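3.2 Play materials and the state of the kitchen at pack-up

The kitchen corner was kept the same in all three rooms so that differences in pack-up could be put down to the routine and not to the equipment. Each room had a toy stovetop set into a light wooden countertop, a shelf unit with open bays, and a tub of toy food and cookware. The stovetop carries two grates and three control knobs. Its grates have open rings with prongs, and small items placed on them tend to be treated by children as "on the stove" even when the item is not cookware.

Educators were asked to leave the corner untouched from the end of free play until the state of the countertop had been recorded. Recording took place at 10.40 in the morning and again before afternoon tea. An item was coded as placed if it rested on a surface that matched its use in play, and as stray if it did not. A frying pan on a grate was coded as placed (Figure 2). A piece of food on the control panel was coded as stray, whatever its distance from the nearest grate or pan.
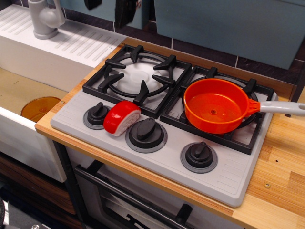 Two coders, the first author and Ertuğrul Soylu, worked separately from the same written guide. Disagreements were mostly over food pieces lying against a knob or the side of a grate. The guide was changed in October to settle these: contact with the grate alone was no longer enough, and the piece had to be supported by it. Records made before the change were coded again under the new wording.

Figure 2. Part of the play kitchen countertop, showing a pan on the right grate (placed) and a piece of red toy food on the front panel (stray).

3.3 Pack-up routines

The Kaimal room used a picture label on each shelf bay. The Riston room used the same labels and added a short song, begun by the educator when the tub was brought out. The Lavier room kept its existing practice, a spoken request with no labels. Group size was held at 17 children or fewer. No child was directed to a particular item, and educators did not correct the position of anything until the second record was complete.

3.4 Results for the countertop

Across 200 recorded pack-ups, cookware was returned to its bay more often than food in every room. The gap was widest in the Lavier room. Pans were usually carried back by the handle, one at a time, while food pieces were gathered by the handful and dropped into the tub. Pieces near the knobs were the most likely to be left behind. In 22 pack-ups the only item remaining on the countertop was a single piece of food at the front of the stovetop.

Tseng (Ya-wen Tseng, first author) noted during coding that children often turned the knobs while packing up, and that food was sometimes pushed aside to do so. This was not coded and no count is available. Labels appeared to help with cookware but made little difference to food, which shared one bay and one label regardless of kind. Separate bays for cut and whole pieces were tried in the Riston room after the main period and are reported in Section 4.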